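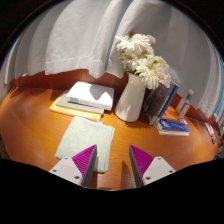 Grasp planner keeps picking the flowers over the towel

Posted by Telma Mansilla, 29th September

Hi all! I'm running Lorkitz with the stock grasp planner, and I can't get it to go for the towel. It's folded flat near the front of the table, nothing in the way, and the top-ranked grasp lands on the white chrysanthemums in the vase every time. The planner returns 264 candidates and hardly any are on the towel. I've turned the score threshold down twice. Is it a depth problem or a ranking problem?

Nicanor Pereyra

Bit of both, I'd guess. A folded towel barely sticks up from the table, so the plane removal step eats most of it before the planner even gets a look (I lost a whole weekend to this in June). Drop your plane tolerance and view the cloud again. A glossy tabletop makes it worse, you get junk depth in the shiny patches. Shaggy petals give the planner tons of little edges and it loves edges, so of course they win. I'd mask by object first and only then rank.

Régis Aubert

just use a bigger model, works for me

Kumudini Ranasinghe

Second the masking! I do it in Skuketti with a text prompt, then pass only those points along. One thing to watch: the default sampler stops at 900 points for the full cloud, so after masking you may have next to nothing left. Crop, then sample. Also check that your finger pads aren't showing up in the mask. Mine did, and the planner very happily tried to grasp its own gripper. There's a self-filter setting, off by default in my version.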